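Filtering Teleoperated Demonstrations for a Small Grasping Policy
Boson Project Report, Robotics Lab Elective

1. Aim

The Boson project asked whether a small imitation policy improves when weak demonstrations are removed from its training set. The task was fixed: approach a small block on a table, close the gripper, and lift. All control came from the wrist camera and the joint positions. No overhead camera was used.

2. Data

Demonstrations were recorded by teleoperation in the Hong teaching lab through June. The raw set held 1,054 episodes. Each episode was stored with Rullirov, our logging script, which writes camera images and joint readings on one clock. Episodes were rejected under two rules: the log had a gap longer than three camera steps, or the operator reopened the gripper after first contact. This left 951 episodes. The second rule caused most of the rejections.

We did not remove episodes for slow or indirect paths. An earlier version of the filter did this, but it also dropped most starts where the block was far from the fingers, and the policy then failed on those starts.

3. Training

Two policies were trained with the same network and settings — one on the raw set, one on the filtered set. Images were scaled down before training and given small random shifts in brightness. The joint input was normalized per joint. Training was stopped when the validation loss had not dropped for 20 epochs.

4. Test Procedure

Each policy was run from 21 start poses, one attempt per pose. The poses were taken from a printed list so that both policies saw the same starts. A run counted as a success if the block was held clear of the table for five seconds. Runs stopped by hand were counted as failures.

5. Results

The filtered policy succeeded in 16 runs and the raw policy in 12. Most of the difference came from the closing step. The raw policy often closed, opened, and closed again, a pattern that matches the episodes removed by the second rule.

The remaining failures of the filtered policy were in the approach. Two had a second, larger object close behind the block, and one had a small scrap on the table ahead of the fingers.

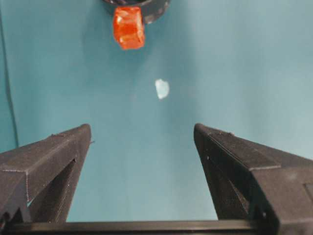 Wrist camera view, fingers open. Photo: Boson project / Flostness

Clutter of this kind was rare in the training data, and we did not label it, so its effect cannot be separated from that of distance. With one attempt per pose, a gap of four runs is also small. The next test should repeat each pose and keep a clutter label for every episode.

6. Files

The filter rules, pose list, and training settings are in the Flostness folder on the course drive. The rejected episodes were kept there as well, under their original numbers.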